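Prosel Restaurant Revises Holiday Reservation and Deposit Policy

22 Oct 2025

Prosel, the full-service restaurant on the lower level of the Listumlow Hotel, has announced changes to its reservation procedures for the December holiday period. The new terms apply to lunch and dinner in the main dining room and to all bookings in the Olvera Room, the restaurant's private dining space.

Parties of six or fewer may continue to reserve online or by telephone without a deposit. Parties of seven or more will be asked to leave a card number at the time of booking, and the full group must be confirmed two days before the meal. Groups larger than 14 will be seated in the Olvera Room and will order from a set menu.

According to the restaurant, the main dining room served 668 guests in large parties last December, compared with 574 the year before. Much of that growth came from office groups booking on short notice, and late changes in party size left tables unfilled on several evenings.

"We want guests who call in the afternoon to have a fair chance at a table that night," said Leonidas Tsoukalas, general manager of Prosel. "Clear terms for the larger groups will help us do that."

Walk-in guests remain welcome. Bar seating will not be reserved at any time during the month, and the full menu will be available there until the kitchen closes.
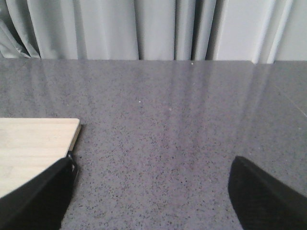

Hotel Guests and Parking

Registered guests of the Listumlow may book through the front desk, which holds a small number of early dinner tables each evening. Tables not claimed by late afternoon are released to the public.

Diners arriving by car may use the Prellow Street garage. Parking is validated for three hours with a meal in either dining room — tickets should be presented to the host before leaving. Validation does not extend to valet service.

Cancellations

Large parties that cancel at least two days ahead will not be charged. Later cancellations will carry a fee for each guest, as stated in the booking confirmation. Reservations already on the books will be honored under the earlier terms.

Requests for the Olvera Room should be made in writing to the events office, with the preferred date, the expected number of guests and any dietary needs. Gift cards may be used toward deposits and final bills.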